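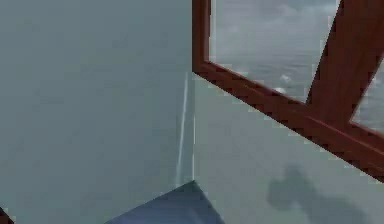
Before you solder anything for a small indoor robot, spend a few evenings driving it around in a simulator, because walls you crash into on a screen don't need repainting. I built mine in the shared workshop at Fluswood, on the bench nearest the heater (it was February, and I'm only human), and I did most of the early work in a plain little room in Bomavero, the simulator our group uses. Plain is good! The left wall has almost nothing on it for the software to hold on to, while the red-brown window frame gives you strong edges against the gray-green, and the corner where the two walls meet is a lovely landmark for a beginner to aim at.

Start with the camera. Open the room, place your robot well back from the walls, and set the camera to the same tilt you plan to use on the real one. Mine is a Baran board camera on a printed bracket, and I went back and forth over that bracket more than I like to admit - 29 degrees felt too low, 31 was what I kept. Type your number into the camera settings and save it under a name you'll recognize later.

Next, turn on edge finding. Leave the threshold where it is for the first run and watch which lines come up. If you get a mess of short bits along the window, raise the threshold a little at a time until the long rail comes through as one line. Soft shadows on the wall can fool it too, so try the run again with the lamp moved before you trust your setting.

Now let it drive. Have the robot turn slowly until the wall corner sits in the middle of its view, then stop. Save 300 stills from a few different starting spots, and go through the misses with a cup of coffee. You'll see patterns, I promise.

When you're happy, copy the settings file to the Tresau controller and put the real robot on blocks, wheels off the floor, for its first power-up. Keep the speed at 2 until you've seen it stop when told - mine took a wiring fix before it would listen.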